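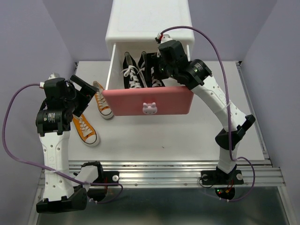

Black high-tops in an open drawer at the Gokiditz hall, with a pair of orange low-tops on the tabletop beside it.

Shoe swap returns to Gokiditz with drawers to fill

Oct 20, 2025

If you have a child whose feet grew over the summer (and whose didn't?), the Gokiditz shoe swap is back this Saturday, and it has more room than it had in May, when the shoes went home in grocery bags and half the laces in town got tangled together.

The big change is storage. Leinonen, the furniture shop on the hill, has given the swap 17 small cabinets, and shoes will now be kept in drawers by size until somebody comes along who fits them. The white ones with salmon-pink drawer fronts are for the children's corner, and they have already won a good many hearts on account of the knob, a little white rabbit's head with two rounded ears, dark eyes and a pinkish nose. One small visitor at last week's open evening had to be promised that the rabbit would still be there on Saturday before she would put her coat on.

Orvokki Saarinen, who started the swap in her own front hall and has somehow kept it going for 11 years, is very pleased with the drawers, though she does have some wishes about how people use them. Pairs go in side by side with the toes to the front, please, and one pair at a time.

"I want a person to open a drawer and see two shoes that belong together," she said. "We had such a lot of left ones in the spring! I still have a bag of them at home and my husband would dearly like to have his closet back."

Canvas sneakers are what people ask for most, high-tops and low-tops both, and bright colors go fast. Winter boots are wanted too, especially in the smaller sizes, and so are indoor shoes for school. Skates will have to wait for the sports swap at Delamitz, where there is a proper rack for them.

Shoes should be clean and have their laces in. Worn soles are fine within reason, and Saarinen says she would much sooner look at a doubtful pair than have it thrown away, so bring it along and ask her. Each family may take as many pairs as it brings, and families with nothing to bring are just as welcome and needn't explain themselves to anyone.

The spring swap found new feet for 100 pairs, and there is hope of passing that this time. Brernerier will be baking for the coffee table as usual, cardamom buns mostly, and a plum cake if the oven behaves.

Doors open at 11 and close when the buns are gone or at 3, whichever comes later. Drop-off is on Friday evening at the side door, with parking for 30 cars behind the hall. Bicycles go by the fence.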